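From: list member, Munteanu building, third floor
To: flovville-neighbors
Date: Jan 28, 2018
Subject: Re: [flovville-neighbors] Carryout bags, what do people do with them

> I was told at the Zarkard on the corner that they will start charging
> for bags soon. Fine by me, but I have a cupboard under the sink that
> no longer closes. Does anyone have a system? Also, are these things
> recyclable or have I been lying to myself for years?
>
> (Sorry if this was covered before. The archive search gives me 2999
> results for "bag" and most of them are about leaf pickup.)

You have been lying to yourself, but you're in good company. The thin ones jam the sorting belts, so they can't go in the blue bin. The Zarkard has a drop box for them by the carts, behind the rock salt, where only the determined will find it.

As for a system, I have had several. The first was the bag of bags, which everyone's mother had and which works until the outer bag gives up. The second was folding each one into a little triangle, like a paper football. I did 35 of them one evening in January and felt very much in control of my life. Then I needed one in a hurry, and unfolding it took longer than the errand.

The third is a hook on the wall. Put one bag up by the handles and take it when you need it. Use the stick-on kind of hook if you rent. The last time I explained this on the list we got eleven replies about drywall anchors.
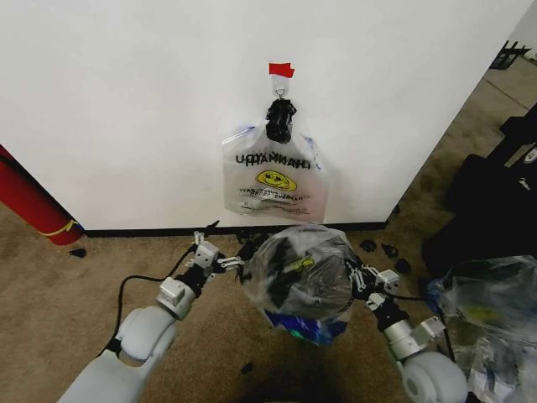
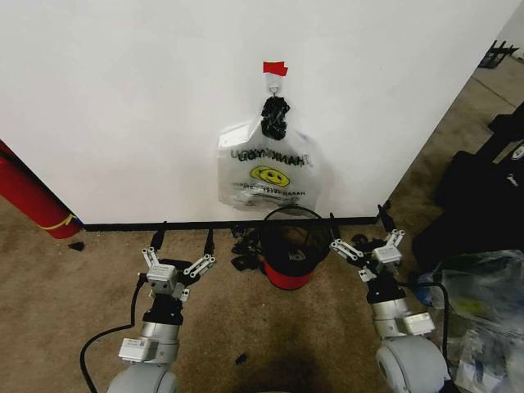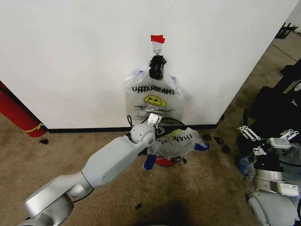
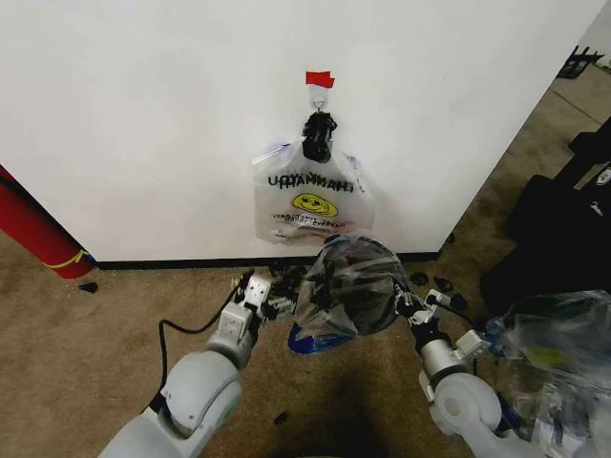 Bag on the hook, under the red tape.

Some other notes, in no order:

Carryout places will leave the bag off if you ask before they start packing. Breltska, the dumpling place, asks you first now. They still put in four forks.

The store sells boxes of 500 small trash bags, and I did buy one in a weak moment. If you already get bags with your dinner you do not need 500 more. Mine will outlive me and I have mentioned them in my will.

Cloth bags are great if they are in the car and you are also in the car. Mine are in the hall closet, where they have been very safe.

If you want to get rid of the whole cupboard at once, the food pantry on Flovville Road takes clean ones with no holes. Shake out the receipts first. I found one of mine for a single lime.

On the archive search: put the phrase in quotes and add the year. That got me down to 1289, so pour yourself something before you start.

Unit 3C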